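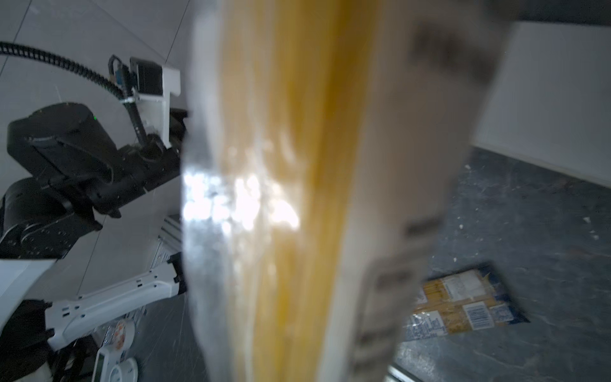
Wrist camera, pasta shelf task

Tirkance data collection - minutes of the project meeting, 11/5/23

Present: Kerstin Isaksson (chair), Eusebio Rivas, Liv Solheim, Nobuhle Modise (minutes)
Apologies: Edvin Halvorsen

1. Minutes of the last meeting

Agreed with one correction. Under item 4 the operator hours should be listed against Flekine and not against the general budget. Nobuhle to amend the copy in the shared folder.

2. Progress on the shelf task

Eusebio reported 162 episodes recorded for the pasta shelf task. Of these, 46 have been checked and labelled. The rest are waiting for review, and Liv said she could not get through them alone before the July delivery to Rumstead. Kerstin asked whether the check could be shortened. Liv would prefer to keep the full check for the first batch and look at sampling later, once there is some idea of how many episodes are being rejected and for what.

Eusebio asked for it to be noted that the operators now start from a different layout each time. In the early episodes the packages were always laid out in the same order and he thinks those should be kept apart from the main set. Liv agreed. They will be tagged as fixed layout and left out of the first training run.

There was some discussion of what counts as one episode. At present an episode ends when the operator presses the pedal, and two of the operators press it before the arms are back at rest. Agreed that the arms must be at rest first. Eusebio to tell the operators and add a line to the instruction sheet.

3. Working with both arms

Kerstin had watched several recordings and felt that most of the work was being done by whichever arm the operator favours. The training code needs examples where both arms are at the shelf together, one of them steadying or adjusting a package while the other is close by. Eusebio said operators find this tiring and tend to avoid it late in a session.

Agreed that each session will include a block of two-arm episodes at the start, with a break after it. Block length to be 60 minutes at most. Liv will add a field to the label form so that two-arm episodes can be picked out without opening the video.

Liv showed a view from the fixed camera with both grippers at the upper tier, four packages standing there and more still on the floor in front. She would like more recordings at this stage of the task, when there is still room on the shelf and the operator has a real choice of where to put the next one.
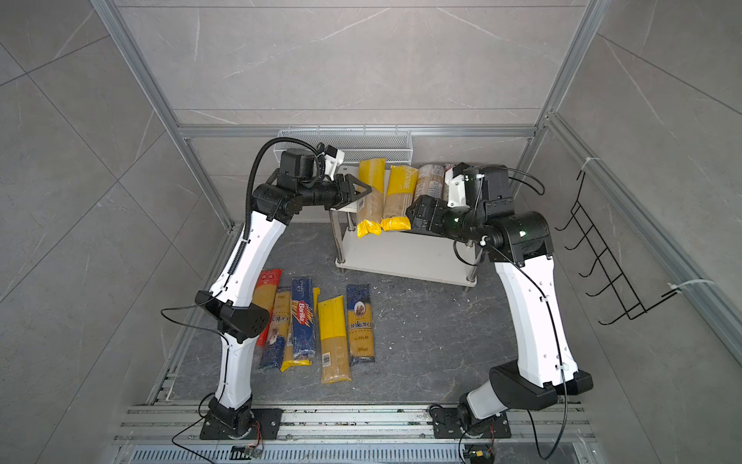

4. Wrist cameras

Liv raised the quality of the wrist camera pictures. When a package is carried close to the lens it fills much of the view and the print on it is too smeared to read. Glare on the clear wrapping makes it worse. She has been marking such stretches as poor, but this takes time and she is not sure it helps.

Kerstin's view was that the finished system will see the same blur and the same glare, so the stretches should stay in. Eusebio agreed but would still like to try a shorter exposure. Edvin had sent a note before the meeting saying that exposure should not be changed in the middle of a batch. Agreed to leave the setting alone until the first batch is closed, then record a small test set with the shorter exposure and compare. Liv to stop marking blur, and to mark only dropped frames and missing streams.

5. Packages and workspace

The mix of packages was thought to be good - blue, yellow, and clear ones with red ends - and no change is planned for this batch. Nobuhle to order spares through Lie, as split packages have to be taken out of use.

There are crumbs on the floor of the enclosure again. Eusebio to see that it is swept between sessions. The wire basket on the back wall and the hook rack on the right are for later tasks and should stay where they are, so that the background is the same across batches.

Kerstin asked for more episodes that run right to the end, with both tiers in use. The last few placements are the hardest, as the gripper has to work close to packages that are already in position. Eusebio will set aside 3 sessions for this.

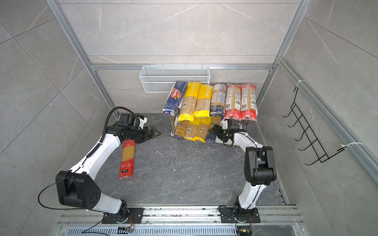
Fixed camera: both tiers in use, one package on the floor

6. Any other business

Edvin's note also asked for read access to the label store for the Rumstead team. Agreed, read only. Nobuhle to arrange.

Actions

Nobuhle: amend last minutes; order spare packages; arrange access for Rumstead
Eusebio: speak to operators about ending episodes and update the instruction sheet; floor cleaning; plan the full shelf sessions
Liv: two-arm field on the label form; tag fixed layout episodes; exposure test after the first batch is closed
Kerstin: confirm the delivery date with Rumstead

Next meeting to be set once the delivery date is confirmed.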